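Shape Blocks and Their Boards: Gallery
Arico Toy Workshop, page 2

Welcome to the second page of my gallery. My name is Paraschiva Vlad and I keep a small toy workshop with one bench, one big window and too many boxes. On the first page I showed the pull-along animals. On this one you will find the shape blocks, the boards on which they stand, and some corners of the room where I work.

English is my third language, so please forgive me if a sentence stands a little stiff. I prefer to write the texts myself, because I know the blocks and a translator does not know them.

The shape blocks are the toys about which I receive the most letters. They are simple. A child can hold one in the hand, put it down, push it, put another on top of it. There is no correct way to play. I collect them from different makers, I clean and repair them, and then I put them together into new sets. Some sets I lend to the nursery in Jenthorpe, and some I sell. A few I keep, and I do not always have a good reason for which ones.

How the gallery is arranged

The pictures are in the order of the work table. Under the heading you find first a few notes about the blocks, then the picture, and after it the notes about the boards and the care. If you came here only for the care instructions, please go to the end of the page.

The round shapes

I begin every set with a cylinder. It stands well, it rolls well, and a small child understands very quickly that these are two different things. The green one has fine ribs on the side and also ridges on the top. I like the ribs very much. When you turn the block between two fingers you feel each of them, and the children like to scratch over them with a fingernail to make a sound.

The red cylinder is the plain brother. Its top is flat and round, good for putting something on it. In my sets I always try to have one cylinder with a texture and one without, so that the hand has something to compare.

The heart and the star

The heart is difficult to find in yellow. Most makers produce it in red, and I had already three red ones when the yellow one came in a mixed box from a seller in Roltitz. It has a smooth surface and I did not need to do anything to it except wash it. The visitors to the workshop almost always take the heart first.

The star is red. Children under three do not call it a star, they call it a flower, or a sun, or in one case a crab. For stacking it is a stubborn block. For standing next to other blocks it is excellent, and it goes very well against a cylinder of the same color.

The small ones

To a set belong also one or two smaller pieces, here yellow and blue. They make the group less serious. I used to leave them out, but then I saw that the children went looking for something to put in the gaps.

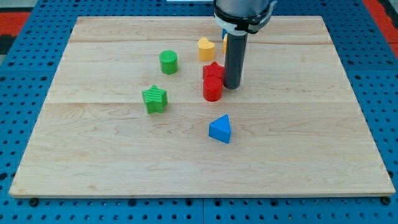 Green, yellow, red and a little blue on the pale board. The red cylinder stands directly in front of the red star, and the yellow heart is a bit behind them.

The boards

The board is for me as important as the blocks. On a table with a pattern, or with holes, the eye becomes tired and the small pieces do not stand quietly. On a pale wooden board every color is clear. I choose planks with a fine, wavy grain, and I look for a long time before I decide which plank goes beside which. You can see the seam where two planks meet, and I do not try to hide it. A seam is honest work, and the children use it as a road.

My first boards were too dark. I had stained them with walnut color because I thought it looked expensive, and the green blocks disappeared on them completely. The second boards were painted white, and they looked dirty after one week. After this I stopped with color and left the wood as it is.

The edge I round only a little, with fine sandpaper by hand. I want that the board still looks like a piece of wood and has a clear front. If the edge is too round, the blocks near to it tip over and fall on the floor, and then the cat takes them.

Putting a set together

People ask me how I choose the colors. I have a rule, but it is a weak rule. One color should come two times, in two different shapes, so the child can sort by color or by shape and both ways will work. The other colors can be what they want. When I am not sure, I leave the set on the bench overnight and look at it again in the morning with my coffee. Usually I exchange one piece.

For storage I use cotton bags with a string. Each bag has a number sewn on it. The bag for the last set I finished in June has number 391, but please do not think that I have so many sets at home. I started the numbers at 300 because my mother, who made bags before me, stopped there, and I did not want to begin again from one.

Care

Wipe the blocks with a cloth and warm water with a drop of dish soap. Do not leave them lying in the water. For blocks with ribs take an old soft toothbrush and go along the lines, not across them.

The board gets only a damp cloth, and then a dry one. Two times a year you can rub it with a thin layer of food-safe oil. Let it rest overnight before the children play on it again. If there is a dark ring from a cup, sand it lightly in the direction of the grain and oil again.

Please keep the small pieces away from children who still put everything in the mouth.

Prices and lending

A set with board costs 78 euros. The board alone can also be ordered, but then you must wait longer, as I make the boards only when I have enough wood for several. Lending is free for nurseries and schools in our district. I ask only that you bring the set back complete and, if a piece was lost, that you tell me which one. I am not angry about it. I have a whole drawer of single blocks, many of them from the Sekiguchi collection which I bought two years ago, 700 pieces in apple crates, and still not sorted to the end.

Visiting

The workshop is open on Thursday afternoons and by arrangement. Ring the lower bell, the upper one is broken. There is a low table for the children near the window, and you may touch everything that is on it. What lies on the bench is still in work, so please ask first.

On the next page of the gallery: threading beads and the long wooden train.

Page last changed July 6, 2025
P. Vlad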